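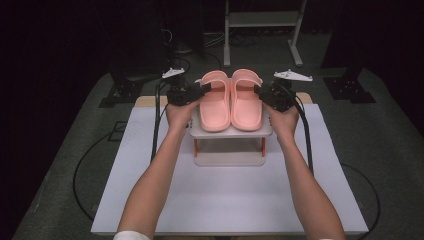 OPINION / HOME & SHOP

Thu 18 September

My neighbor Aníbal Baptista has a theory that every home robotics project should begin with a pair of handheld grippers and end with them too, at least for the first season. I used to think he was being stubborn. I've come around, and I want to argue his side of it, because the shared workshop I belong to is about to vote on buying an arm and I think we should hold off.

Our project is called Stillalik (don't ask, it was late and we had to write something on the sign-up sheet). The goal is a machine that puts shoes away. You'd think that was a small job! Pick up a pair, set it on a stand, done. I thought so too until I spent an evening with a black gripper in each hand, squeezing a pair of pink slides together from the outside so both would stay lined up, and trying to remember how I'd ever done this without thinking.

You learn so much from your own wrists. Slides have thick soles and big open straps, and there's more than one decent way to get hold of them. You can go for the strap, or pinch the sole, or press the two shoes toward each other and treat them as one lump. I'd have spent weeks arguing about that on paper. With the grippers in my hands I had a favorite by the time my coffee was gone, and then Aníbal took a turn and liked a different one, and we argued about it anyway, but at least we were arguing about something we'd both felt.

The folks who want the arm say we're wasting time. Real robots have motors in their shoulders, they say, and a person standing there steering two claws is just a person with worse hands. Fair enough, I guess. But worse hands are exactly what the robot is going to have, and I'd like to know how much worse before we spend the money. The arm they're looking at is 1000 dollars used, and that's before the mounting plate, the power supply and whatever Letness charges for shipping something that heavy.

Compare that with what we've got now. The stand is a little white shelf on orange legs, and the whole setup sits on a pale board on the carpet. I printed a first version of the brackets that ride on top of the grippers and got the angle wrong, so I printed them again. Each redo cost me 40 cents of plastic and a bit of pride. Try making that kind of mistake on a bolted-down arm.

I will admit the cables drive me up the wall. Each gripper has one, and they go wandering off across the floor in big loops, and I've caught one with my foot more often than I'd like to say in print. Patrício, the shop down by the tire place, sells a coiled kind that might help. If the workshop wants to spend something this month, spend it there.

There's also the matter of who gets to play. Letness will sell you an arm but the training to run it safely is a whole weekend, and only 3 of our members said they'd take it. Anybody can pick up a gripper. My niece did, and she was better at it than me, which I've chosen to forgive. If the point of a shared shop is sharing, I'd like the main project to be something you can join on a Tuesday night with no paperwork.

The other thing I hear is that hand work doesn't turn into robot work, that we'll end up with a nice pile of practice and nothing to run it on. I don't have a perfect reply to that. Fistilance, the group across the river, started out our way and now has an arm folding dish towels (slowly, and with a lot of swearing, but folding). They bought it after a year of this kind of fiddling, and they told me the year was what got them the right arm. They'd had their eye on a much bigger one.

So I'm voting no for now, and Aníbal is voting no, and I'd love it if a few more people came by and tried the slides before they make up their minds. Bring shoes if you like. Boots would be good, we haven't tried boots and I suspect they're going to be awful.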